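Hi all, and thanks for your patience with this one. It's the October update on the Plavgate toiletries bank, which you kindly agreed to keep going for a second year. I'll start with the nice stuff and then get to the money!

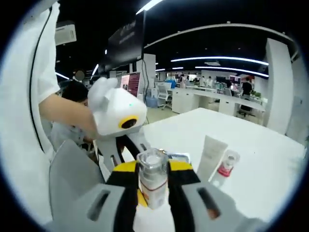
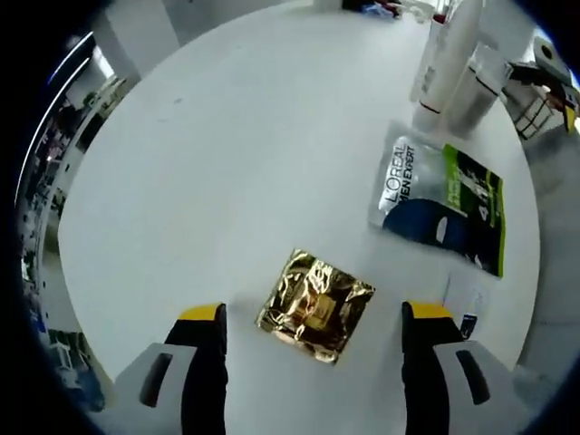

We handed out 885 packs between spring and the end of last month, up from 328 in the same stretch last year. I checked that twice, and then once more over coffee. Most of the jump comes from the new pickup point at the Sikora library, which is open until 7 p.m. and suits people coming off a day shift. The Pustach church hall is still our busiest spot on wet mornings (the bus stops right outside).

Shampoo and deodorant go first, every single time. Razors are the thing we can't keep in stock, and I've asked Erkex for a better price on a bulk order. They came back with a minimum of 40 boxes – more than our closet can hold, so I'm trying to talk them into two deliveries.

Now the part you'll want to see. We've spent 87 percent of the grant, a little ahead of plan, mostly on shelving and van fuel. The van also needed a new battery in August, and I hadn't budgeted for that, sorry. I moved the money over from printing, so the Spanish leaflets are late. They should be ready next month.

One question for you: could we use what's left in the training line for baby supplies? Parents keep asking for wipes and diaper cream, and we have very little to offer them. I'd need a yes or no before I place the winter order – a quick email is fine.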